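Altano open day: the kitchen and cleaning benches
September 22, 2018
By staff writer
14 shares | 4 comments

The Altano building is a short walk from the tram stop, and the doors were open by the time I got there. Entry was free. I was given a paper map and a sticker, and told the ground floor would be busiest before lunch. It was, so I started upstairs.

The first floor is one long space let out to small tenants. Dralden has the front part and tests cookware there. Its display was mostly printed boards about handles and lids, with a table of old stock going cheap. I bought a saucepan lid for four dollars and had to carry it for the rest of the visit.

Further along is the area set up for everyday kitchen jobs: wiping down, moving cups, putting things back where they belong. The benches are kept plain and the items are ordinary household ones. I spent longer at this stop than at any other.

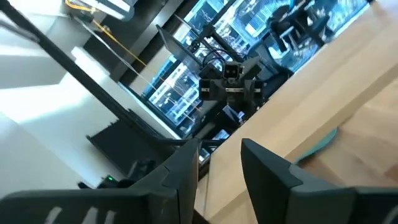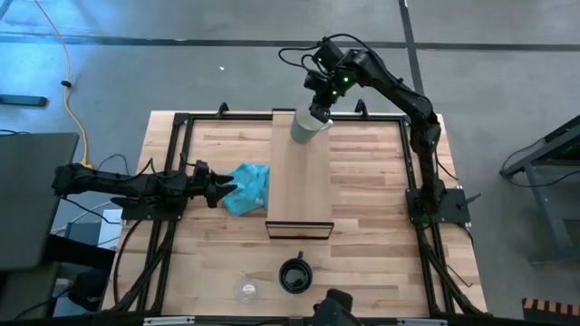
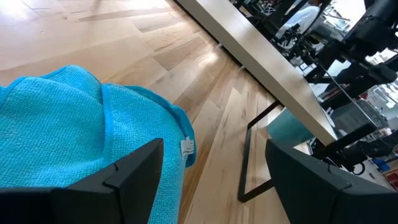
The kitchen bench at Altano. Second photo: the cup on its board, with the blue cloth beside it and the round black pan nearer the front.

I liked the timber tabletop and would have one at home, though I'd want to know how it copes with oil. The handout said to wash microfibre cloths separately from cotton and to skip the fabric softener. I have been doing both wrong for years.

Thepsuriya ran the food stall in the courtyard. The noodle soup was good and the line moved quickly – 11 minutes from joining it to sitting down. Seating was short, and a few people ate on the steps.

The last stop was the Garix storeroom, where shelving and tubs are sorted for resale. The sign at the door said over 800 visitors came last year. It was warm in there and I didn't stay long.

Parking is limited, so take the tram if you can. The next open day is planned for October, with the same map and the same hours.

6 comments | Share this report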